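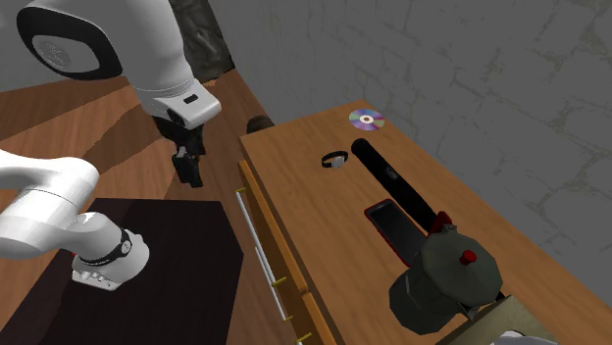
Gripper Trials at Grener: Your Questions

Why do you compare grippers in simulation first?
Mostly because it's kinder to everybody's schedule! Saron Beyene can set up a run over her morning coffee, change the friction or the finger shape, and have the whole thing going again before the lab lights are on. Real hardware does come later, we promise.

What are you comparing right now?
Two sets of fingertips, the Plikosine and the Lucero, on the same arm with the same controller. Each gets 31 runs per object, and we shuffle the layout in between so that neither one gets to learn an easy table by heart.

Which camera views do I get?
There are 2, and you're welcome to download either or both. The wrist view is the one Nabil Salameh likes for judging finger contact, and once you've squinted at a few hundred grasps you'll probably agree with him.

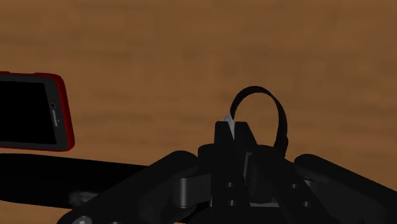

Wrist view: black loop at the fingertips, red-cased phone to the left.

The second view is set back from the arm, so you can check the approach and see what else the gripper might bump into on its way down (the moka pot has been the troublemaker for us).

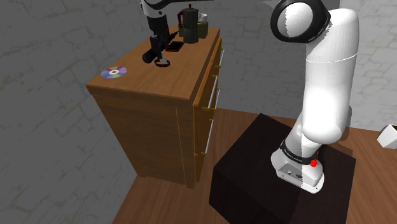

Wide view: gripper over the chest top, arm base on its dark pedestal.

Can I suggest an object?
Please do! Write to Bautista Alarcón with the size and weight, and a mesh if you happen to have one. We had 19 suggestions in June and are still happily working through them.

Will my own controller work?
If it talks to Zutbridge, yes. Start with the slow speed setting and go up from there.

Page updated 6 Aug 2021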